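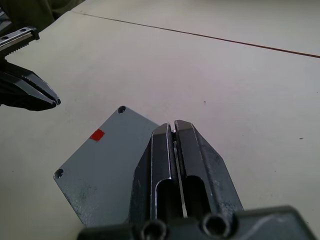

Slide 1. White tabletop with the seam running across it.

Good evening, and thank you all for coming out on a weeknight. I'm Bahman Shahbazi, and I've been asked to talk about letter writing, which is a funny thing to stand up and talk about when what I really want is for you to go home and do it.

(Wait for the people at the back to find chairs.)

Start with my aunt in Brorneck. She wrote to my mother every other Sunday until the fall of 2000, and my mother kept every letter in a biscuit tin that still smells a bit of ginger. Most of them are about the weather and the price of plums. I've read them all twice, and I could happily read you the plum ones all night — don't worry, I've only brought two.

Read the September letter first. Go slowly over the part about the neighbor's goose.

What I love is how little she had to say and how gladly she said it! We put off writing to people when we think we need news. She'd start with whatever was outside the window and trust that the rest would come along behind.

Now a word on how to begin, for anyone who hasn't written to a friend in years. Skip the long apology. One line is plenty, and then tell them what you had for lunch, or what the dog did, or that you heard a song they used to sing in the car.

Slide 2. The aunt's handwriting. Leave it up while people try to read it (the word in line three is "gooseberry").

If there's time, tell the Rieger story, the one with the wrong address and the very nice man who wrote back anyway.

Paper and stamps are on the side table. Please take some home, and write to somebody before the weekend if you can. Questions, then tea.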